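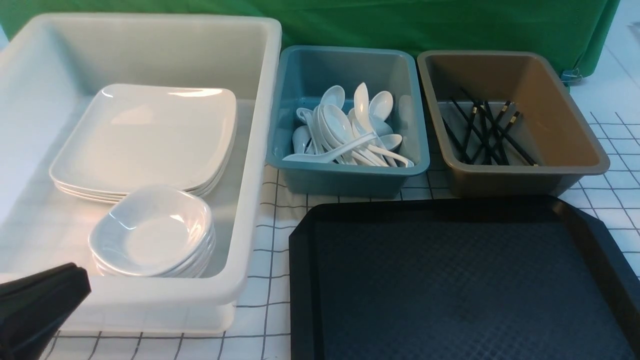 Figure 1. Stacked square plates and bowls in a white plastic bin.

Pain Scores After Knee Replacement: A Chart Review of Two Nursing Routines
Student project report, Pullow College of Nursing, spring term

Background

Pain in the first days after a total knee replacement affects how soon a patient can stand, walk and go home. Many orthopedic units now try to use fewer opioids by combining acetaminophen, an anti-inflammatory drug, ice and a nerve block placed before surgery. The block wears off while the patient is on the ward, and the hours after that are often the hardest. Nurses on the unit call this the gap.

My placement was on the orthopedic unit at Rulholm Hospital. In May the unit changed its routine for the first two nights. Under the old routine, acetaminophen was given when the patient asked for it. Under the new one it is given every 6 hours on a fixed schedule, up to the daily limit of 3000 mg set by the unit, and the nurse wakes the patient for the night dose. I wanted to see whether the scheduled routine went along with lower pain scores and fewer requests for oxycodone.

Methods

I reviewed the charts of 20 patients, half from before the change and half from after. All had a first-time replacement of one knee and a nerve block. I left out patients with liver disease, patients who took opioids at home before surgery, and anyone moved to another unit during the stay.

From each chart I took the pain score at rest and on walking, the number of oxycodone doses, the time of the first walk with physical therapy, and whether nausea was noted. Scores were on the usual scale from zero to ten. The data were entered on a form called the Sotiropoulos sheet, which the college uses for all chart reviews. Names and record numbers were left off. My instructor checked the form against the charts for the first few patients, and we corrected one column where I had mixed up rest and walking scores.
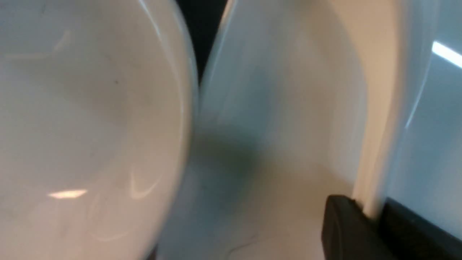
Why was the night dose kept if it meant waking people up?
The pharmacist's view was that a missed night dose leaves the patient with little drug on board by morning, just before the first physical therapy visit. Patients could still refuse it, and a refusal was written in the chart.

Results

The middle pain score on walking, on the morning after surgery, was 7 in the old group and 5 in the new group. Scores at rest were close to each other in both groups. Patients in the new group asked for oxycodone less often on the first night. On the second night I saw no clear difference.

Nausea was noted less often in the new group, but the notes were uneven. Some nurses wrote it down every shift and others only when they gave a drug for it, so I would not put much weight on this. The first walk took place at similar times in both groups. It seems to depend mostly on when the therapist arrives.

Two patients in the new group refused the night dose. I kept them in the new group for the comparison.
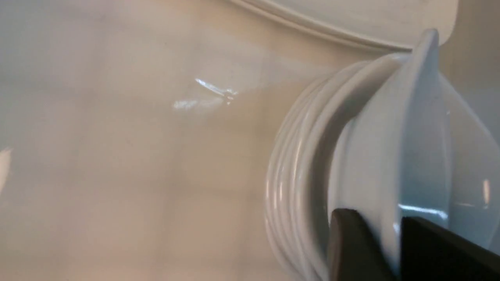
Leaving them out would have made the new routine look slightly better on walking scores, and the second night would still have shown no clear difference.

Limitations

The sample is small and the groups were not assigned by chance. The surgeons also began using a different dressing, the Cestoso wrap, a few weeks after the routine changed, and some patients said it felt less tight. I could not separate the two changes. Pain scores were also missing for several night shifts, mainly in the old group, where a sleeping patient was usually not asked.

Next steps

The unit plans to keep the scheduled routine. I suggested adding a line for nausea to the shift form so that it is recorded the same way by everyone. A student in the next placement could repeat the review with more charts, all of them from after the dressing change.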